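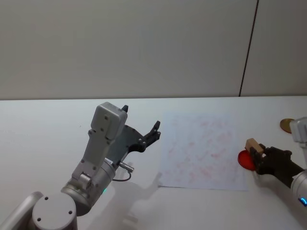
I'm getting patchy, washed-out prints from the Hellus red pad and I'd love some help, as the rest of the kit is a joy to use. We're hand stamping sheets for the Stormont print fair, and the design is a plain block border with a leaf in the middle. It ought to come out as solid red. What I get instead is on the big white sheet on the table: faint pinkish-red smudges and speckles scattered all over, and nothing you'd call a leaf. The wooden blocks are the light-brown ones, no varnish that I know of. I've tried pressing harder, pressing softer and rocking the block from side to side. Rocking was worst.

Ticket 700
Opened by: Nadine Hourani
Opened: Aug 16, 2022
Product: Hellus red stamp pad, round tin, with Zoubi blocks
Handled by: Stostov help desk
Status: Solved

Reply from Atieno Swai, Stostov help desk

Hello Nadine, what a lovely project! Pink speckle where you want solid red is nearly always one of these: ink sitting unevenly on the pad, a new block that hasn't taken any ink yet, or something hard under the paper. Could you let me know

- when the pad was opened and how it's been stored
- whether the blocks have been used before
- what paper you're on
- what's under the paper when you stamp

Please don't add ink yet. A flooded pad is much more of a nuisance than a hungry one.

Reply from Nadine Hourani

Thanks for coming back so fast! Pad was opened in April and has lived on a shelf on its edge, between two books (I can already hear you wincing). Blocks are brand new. Paper is ordinary cartridge, smooth on one side and slightly rough on the other, and I've been using it whichever way up it came off the pile. Under the paper: nothing at all, straight on to the table. The table is smooth and hard, a nice big white one, and it's the best surface we've got. Marisa Farina, who I share the studio with, thinks the table is the whole trouble. I think it's the pad. There is now a bet on.
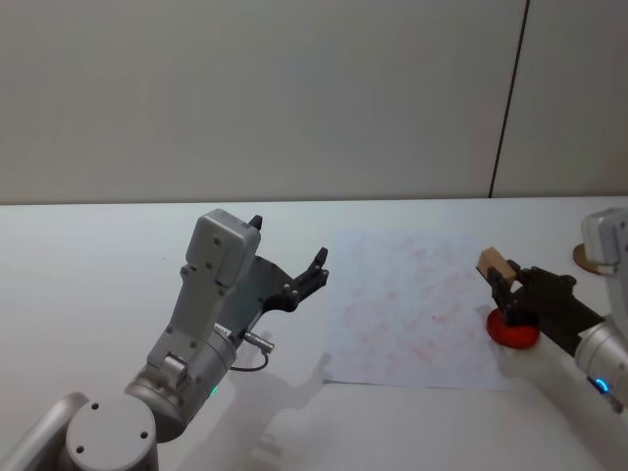

Our work table, up against the pale grey wall.

It doesn't wobble and it's level, Marisa put a spirit level on it both ways.

Reply from Atieno Swai

I think you may both be right, so you'll have to split the winnings. Storing it on edge first: ink in a felt pad creeps downhill, so after a few months one side is soaked and the other is starved. You'd get patches from that. The hard table would give you the speckle. A wooden block is never perfectly flat and neither is cartridge paper, and with nothing soft underneath only the high spots touch.

Try these in order, and print between each one so we know which did the work:

1. Lay the pad flat, face down in its tin with the lid on, for 2 hours. Then turn it the right way up and leave it for the same again.
2. Put a layer of something with a bit of give under the paper. Craft foam is good, or a folded tea towel with no seams in it.
3. Smooth side of the paper up, every time.
4. Ink the block by tapping it on the pad all over, 9 or so little taps, turning it as you go. No grinding it in.

Reply from Nadine Hourani

Right, step 1 done. I left it longer than you said as I got stuck on the phone. Prints straight after, no foam, same table: better! The patches have gone, or nearly. There's still a lot of speckle, and it's pinker than I want. The tint across the sheet is at least even now, where before one side of every leaf was missing.

A small thing that may matter. I'd been putting the lid down on the table while I worked and leaving the pad open for the whole session. Is that bad? It felt a bit dry along the rim when I poked it.

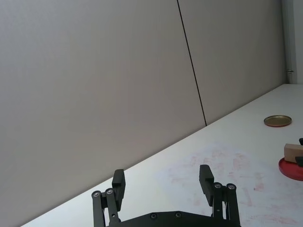 Also I found I'd been wiping the blocks on a damp cloth between prints, which now I write it down sounds daft with a water-based ink.

Reply from Adom Ametepe, Stostov help desk

Hi Nadine, Adom here, picking this up while Atieno is out. Not daft, everyone does it! But yes, stop wiping. Water left in the grain thins the next lot of ink and red goes pink very quickly. Let a block get dirty while you're using it. Wash once at the end, and stand it on its side to dry overnight.

On the lid: put it back on whenever you stop for more than a few minutes. The rim dries first. If it's gone crusty, lift the crust off with a cotton bud and leave the felt alone.

New blocks do drink the first few inkings. I'd do 11 prints on scrap with each one before judging it. Keep the scraps in order so you can see the colour build. It's rather satisfying, I've got a row of mine pinned up over my desk.

Reply from Nadine Hourani

WELL. Foam down, smooth side up, dry blocks, little taps. The seventh scrap from the leaf block was red. Proper red! You can see the veins! I shouted and Marisa came running in from the yard.

Left to sort out: the border block still prints light at one corner. I've turned the block round and the light corner goes with the block, so I'm fairly sure it's the wood and not the table.

Reply from Adom Ametepe

Brilliant news, and a very good test. If the fault travels with the block, it's a low corner. Tape a sheet of fine sandpaper face up on the table, set the block printing face down on it, and move it in a figure of eight with no weight on it at all. A few turns, then look. Brush the dust out of the cut lines before it goes anywhere near the pad, or you'll have bits in the felt for good.

If the corner's still light after two goes, tell us and we'll get Zoubi to swap it. I wouldn't keep sanding, as you'll lose the fine lines.

Reply from Nadine Hourani

One go did it. I can see the faintest difference in that corner if I hold it up to the window, and I'm leaving it. Printed a full sheet this afternoon with border and leaf, and I'm so pleased with it. Old speckly sheets are being kept for wrapping, they look quite good from a distance.

Please could you put the bit about storing pads flat on the tin? I'd have read it there.

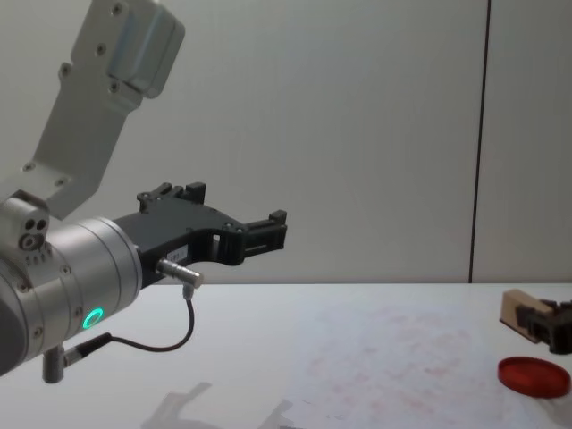 Closing notes (Abla Karaki, Stostov help desk)

Cause: pad stored on its edge; stamping on a hard table with no padding; blocks wiped damp between prints; low corner on the border block.

What fixed it: pad rested flat both ways up, foam under the paper, smooth side up, blocks kept dry while in use, light sanding of the one block.

Not needed: extra ink, replacement pad, block swap.

Passed on: customer's request for "store flat" on the tin. I've sent it to the packaging people with Nadine's wording, which was better than mine.

Nadine, do send us a picture of your stall at Stormont!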